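Flidero Handheld Set – README and rules of good practice

Maintained by Geetha Gounder, Weltbridge
Last revised: Tuesday, June 22, 2021

What is in this set

Flidero is a collection of recordings of household fabric tasks, made by people who work with a hand-held gripper in each hand. The set has 546 accepted episodes. A further 249 were rejected at review, so the total recorded is 795. The rejected ones are kept in a separate folder called held_back and should not be mixed into training without reading the review notes first.

This file gives the rules we ask every operator and every reviewer to follow. They replace the older rules from January. If you record at the Jumbridge site, the same rules are valid there, but the station numbers are different.

1. Station rules

Each station has a number taped on the floor, and this number goes in the episode log before the first recording. Do not move the table during a session. If the table was moved by accident, close the session and open a new one.

Floor markings must stay as they are. When a tape mark is coming loose, tell the site lead and wait for a new one. Please do not repair it with a different colour of tape.

Cables must have enough free length for the full movement of both arms. Check this before each session with the arms stretched to the far side of the table. 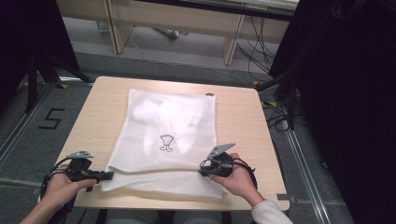 2. Handling rules for fabric

Soft items are the hardest part of this set to keep consistent, and most of our rejections come from this section. The operator takes hold of the fabric with the gripper jaws only. Fingers should not help, even when the fabric slips. For folding, both grippers should hold the same edge, set well apart, as with the mesh laundry bag, where the two jaws are at the folded near edge with about the width of the bag between them and the netting is kept taut. An item with something inside, like the white cloth in this bag, gets the label "filled" in the contents field. We had many arguments about whether a bag with one cloth is filled or not. It is filled.

Other rules for this section:

– Start every episode with the grippers open and away from the item.
– Close the jaw slowly on thin material. Netting can be damaged by a fast close.
– Do not pull on a zipper pull unless the task card says so.
– If the item falls on the floor, stop the episode and mark it "dropped". Do not pick it up and continue.
– Keep your sleeves behind the wrist. A long sleeve can hide the gripper from the head view.

3. Edges, bands and strips

Many fabric items have a part that is stiffer than the rest, for example a hem or a flat band. The task card will say which part is to be held. When it says "band", both jaws must be on the band and the mesh or cloth next to it should be free. A hold that takes half band and half mesh is accepted only if the band does not turn over during the episode.
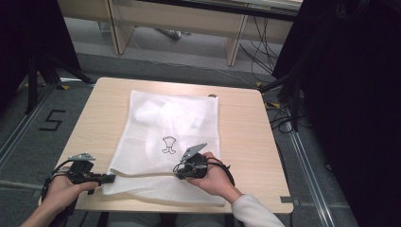
Band hold on the mesh bag, one gripper at each end of the cream-coloured strip.

4. Review

Every episode is watched by 2 reviewers, who do not see each other's notes. If they disagree, the episode goes to Geetha Gounder for the final decision. A reviewer must not review own recordings.

An episode is rejected if the station number is missing from the log, if a finger touches the item, or if the view of one jaw is blocked for more than 3 seconds. Slow work is not a reason for rejection – we prefer slow and clean.

5. Labels

Labels follow the Hourani word list, version 2. Use "bag", "towel", "shirt" and so on, and write the colour only when two items of the same kind are on the table. Printed drawings on an item are not labelled.

6. Known problems

Episodes from the first sessions have no contents field. We are filling it by hand and it is going slowly.

White fabric on a pale table gives low contrast, and automatic edge detection is often wrong there. Please check the masks before you use them.

Corrections can be sent to the Weltbridge data desk, with the episode number in the subject line.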